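Trosine Desk Set: data card

Trosine is a rented two-arm kit with jointed hands, and this set holds what we recorded with it at Parbridge. There are 1,467 episodes, all tabletop handling: picking things up, holding them level, putting them into a divided cardboard organiser. Euan Mackay set up the tasks and Davina Innes checked the labels.
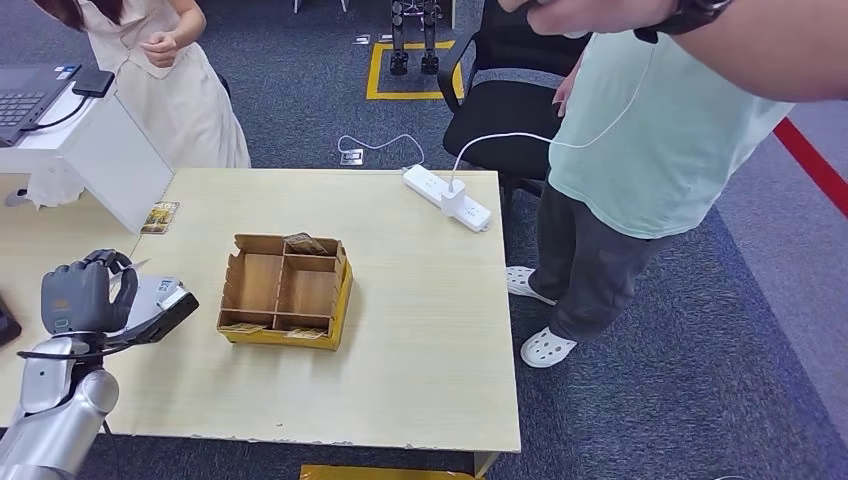
Each episode has a head view and 2 wrist views, plus joint angles and a one-line note in plain English. We love the notes! They make it so easy to find a good grasp again (or a bad one).

Known issues: the wrist views sit very close to the fingers, so a hand can fill much of the picture. Filter on the "near" tag if that bothers your model.
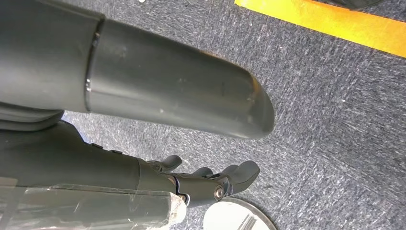 Loading is a joy with the Furkine reader, version 4 or later. Older readers drop the notes without warning, so check the first few rows before you train.

Licence: free for research and teaching. Please report wrong labels to Davina.

Last updated: December 8, 2020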